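Gerkarora Kitchen Chores
README for the table and counter part, second release

Welcome, and thank you for reading this before downloading, which we know is a lot to ask of anyone with a fast connection. Gerkarora is a collection of 767 short recordings of ordinary kitchen work, put together by the small group at Zidness who keep arguing over lunch about whether a machine could clear up after it. Our feeling so far is "some of it, slowly, and please keep the good glasses out of reach."

What's inside

The recordings are sorted by chore: sorting utensils, wiping, folding cloths, putting lids on things. Utensils make up the biggest share at 257. Every recording comes with a plain text note saying what the person set out to do and whether they got there. Please do read the notes! A few of the failures are more useful than the tidy successes, especially where something slid under something else.

How far along are machines?

We trained the Getitz baseline on the first release and gave it 500 tries at putting loose utensils into a holder. Large spoons went fairly well. Chopsticks did not, and a bundle of them was worse than a single one, as the policy tended to close on two or three and then push the rest along the cloth. Patterned tablecloths also gave it trouble (stripes in particular, and we have some sympathy there). A person does the same job while talking about something else, so there is a good way to go.

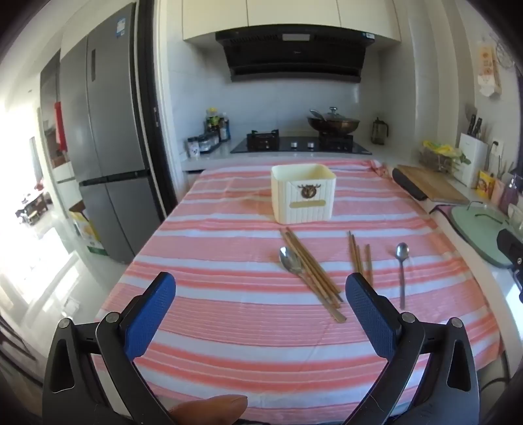 Escobedo wrote to us after the first release to say that utensils were the wrong place to start, and that any household would sooner have a machine that scrubs a greasy pan than one that puts spoons away. We see the point, and pan scrubbing is on the list for the next release, though water makes everything harder.

Known problems

Roughly 20 recordings have notes that stop early. They are marked "partial" in the index and can be skipped. Bright windows wash out parts of the room in a number of others, and we have left those in.

Loading

Unpack the archive, keep the folder names as they are, and point the loader at the index file. Corrections are very welcome through the project page, and we usually get to them on Thursday.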